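Good news for anyone in Handville who has been putting up with drafty old windows: Pralstead, the family glass shop, is opening a second showroom here in February, with 18 window styles out on the floor to slide, crank and tilt to your heart's content!

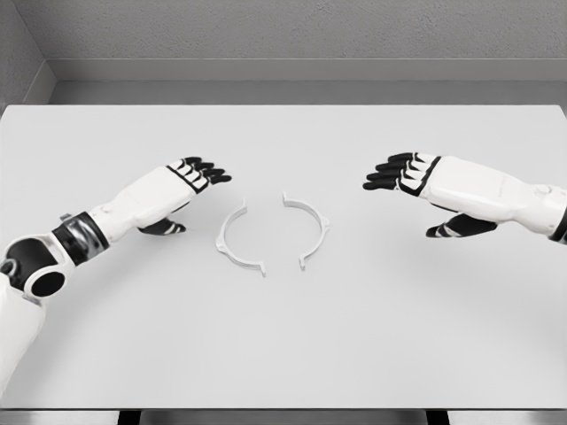

Owner Azra Softić says folks are welcome to bring their measurements (a rough sketch is fine) and stay for coffee. Doors open at 9 a.m., and the first 20 households get free screens.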